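Castel 美漫期刊存放箱（短箱型）

首页 > 漫画周边 > 收纳与保护 > 存放箱

品牌：Skukumwood
系列：Castel
适用对象：美式漫画期刊（单期骑马钉装订），装袋加背板
供货状态：现货
最小订购量：一只

产品概述

Castel 短箱用于竖直存放已装袋的美式漫画期刊。箱体由一张无酸瓦楞纸板模切后折叠成型，不用胶，不用钉，箱盖另成一件。内部净长 370 毫米，宽度和高度按当代标准开本加袋加背板后的外形确定，两侧留有取放余量，袋口封条折回后不与箱盖接触。

黄金时代和白银时代的期刊开本较宽，放入本型号后袋边会受侧壁挤压，请选用同系列的宽型箱。杂志开本的黑白漫画、欧洲大开本画册和精装合集均不在适用范围内。

规格

内部净长：370 毫米
板材：双面无酸瓦楞纸板，内层加碳酸钙缓冲
表面：外侧哑光白，内侧本色
成型方式：免胶折叠，双层端壁
提手：两端各一处，冲孔翻边
箱盖：全罩式，单独成型
随箱隔板：6 片
每外箱装：12 只（平板包装）
标签位：前端壁一处，可书写

容量说明

容量随期刊页数和背板厚度变化，下列数值只用于估算采购数量。

普通单期，薄背板：满箱后仍应能单手插入手指，达到这一松紧度即视为装满。继续加入会使书脊钉部受压，袋面出现横向波纹。
普通单期，厚背板：容量明显下降，采购时请按实物试装结果计算。
年刊、加厚特刊：书脊厚，建议与普通单期交替排列，每隔一段加一片隔板。
未装袋的期刊：不建议直接放入。裸刊在箱内下沉后，封面下角会先卷曲。

未装满的箱子必须加填充块或把末端隔板折成支撑形。期刊长期倾斜会形成书脊滚卷，轻微的滚卷压平后仍有折光，品相评级时会计入缺陷。

折叠步骤

一、平板展开，印有型号的一面朝下，沿全部压痕预折一次再放平。
二、立起两侧长壁，将端壁内耳折入。
三、端壁外板向上翻起，越过内耳后向内压下，舌片插入箱底槽口。听到卡入声后用手指压实槽口两侧。
四、翻开提手孔的翻边，向箱内折。翻边夹住双层端壁后，提手处才具备标称强度。
五、箱盖按同样次序折叠，先长边后短边。
六、检查箱底四角。有缝隙的一角说明舌片未到位，拆开该端重插即可，不必全部拆散。

首次折叠请在干燥环境中进行。平板受潮后压痕处纤维变软，折出的直角会外张，箱盖随之偏紧。

隔板使用

随箱附带的隔板高出期刊上缘，突出部分为索引耳。索引耳可用铅笔或颜料型水笔书写，圆珠笔会在板面留下压痕，写错后不易更改。酒精性记号笔的溶剂会在密闭箱内停留，不建议使用。

常见的分类方式有按出版社、按标题字母和按阅读顺序几种。交叉事件较多的收藏按标题字母排列便于查重，按阅读顺序排列便于通读，两种方式混用时应在索引耳上注明事件卷号。以连载《Wesetti》为例，正刊与支线刊各自编号，支线刊又在中途并入正刊的续号，只按期号排列会出现重号。可在并刊处加一片隔板，正面写旧号，背面写新号。

变体封面建议紧接同期普通封面存放，在背板右上角用铅笔标注。再版印次同样处理。封面印次信息在条码附加码内，装袋后仍可从正面读取，不需要拆袋。

配套耗材

Tjoa 聚丙烯保护袋，当代开本：透明度高，质地较硬，适合经常取阅的期刊。封条为可重复揭开型，胶条位于袋身背面。
Tjoa 聚酯保护袋，当代开本：化学性质稳定，适合长期存放。无封条，袋口折入背板后方。
Castel 缓冲背板：双面加碳酸钙，光面和毛面任意一面均可贴书。
Castel 填充块：与短箱截面一致，可按压痕折短。
Castel 箱盖单件：箱体完好而箱盖损坏时使用。

聚丙烯袋会随时间泛黄、变松，应定期抽检。用手指轻擦袋面，有涩感或袋身出现细波纹即应更换。更换时先揭封条并将其完全折到袋外，再抽出期刊，避免胶条碰到封面。背板与袋同时更换。

堆叠与搬运

满箱堆叠不超过三层，底层不直接接触混凝土地面，应垫木栅或塑料托板。各层箱体方向一致，上层端壁落在下层端壁正上方。横竖交错堆放时，载荷落在箱盖中部，箱盖会下凹并压到袋口。

本品经静压测试，单只满箱箱盖可承受 300 牛的均布载荷，持续加载后未见端壁屈曲。测试在干燥条件下进行，空气湿度升高时瓦楞板强度下降，潮湿地区请减少一层。

搬运时双手握两端提手，箱身保持水平。只提一端会使全部期刊滑向低端，末端几本的下角受力最大。需要邮寄时，短箱只能作内箱使用，外面另套运输纸箱，四周填实。

存放环境

避光、通风、温湿度稳定。阁楼、车库和靠外墙的壁柜温差较大，不宜长期存放。新闻纸印刷的旧刊自身含酸，无酸箱和缓冲背板可以延缓纸张发黄，不能逆转已有的变色。旧刊与铜版纸新刊最好分箱。

箱内不要放樟脑丸、香包或未经测试的干燥剂。如需控制湿度，应在房间层面处理。

已知限制

一、评级硬壳不适用。硬壳宽度大于本型号内宽，强行放入会撑开侧壁压痕。
二、箱体不防水。短时溅水后应立即清空，箱体晾干后不再用于承重。
三、哑光白表面易留擦痕，可用干软布清理，不可湿擦。
四、不同批次的白度可能略有差异，不属于质量缺陷。

版本变更

现行版本自八月起供货。与旧版相比，端壁舌片加长，提手翻边由单折改为双折，箱盖内高略增。舌片修改由结构设计 Barry Mellor 完成，试装由 Cempaka Ginting 负责。旧版箱盖可盖在新版箱体上，新版箱盖盖在旧版箱体上会略松。隔板、填充块新旧通用。

订购与退换

按只订购时以折叠平板发货，外包硬纸夹。整箱订购每外箱 12 只，不拆零换色。漫画店和图书馆可开设账期，请在备注中写明机构名称和收货时段。

平板收货后请先检查边角。未折叠的平板可以退换，已折叠成型的只受理制造缺陷，例如压痕未切透、槽口偏位或模切错位。申请时附缺陷部位照片和外箱侧面的批号。运输压痕若不影响折叠成型，按外观瑕疵处理。

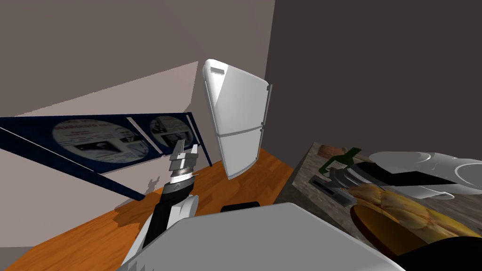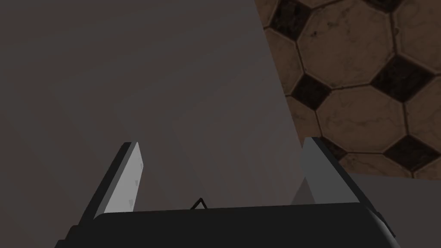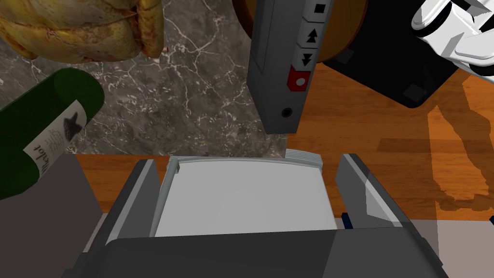
Skukumwood 漫画收纳产品部

产品咨询：Irfan Baloch
机构订购：Declan Rutherford
技术资料与刀模图：Faizal Pillai

询价时请注明型号、数量和所用保护袋的种类。需要按现有书架尺寸选型的，请提供层板净深、净高以及每层计划放置的箱数，净高应包含箱盖和抬起取箱所需的空间。

相关产品
Castel 宽型短箱（黄金时代、白银时代开本）
Castel 长箱
Castel 杂志开本存放箱
Castel 评级硬壳存放箱
Castel 索引隔板，单独包装，每包 6 片

本页尺寸均为内部净尺寸，另有说明的除外。规格如有调整，以随货标签为准。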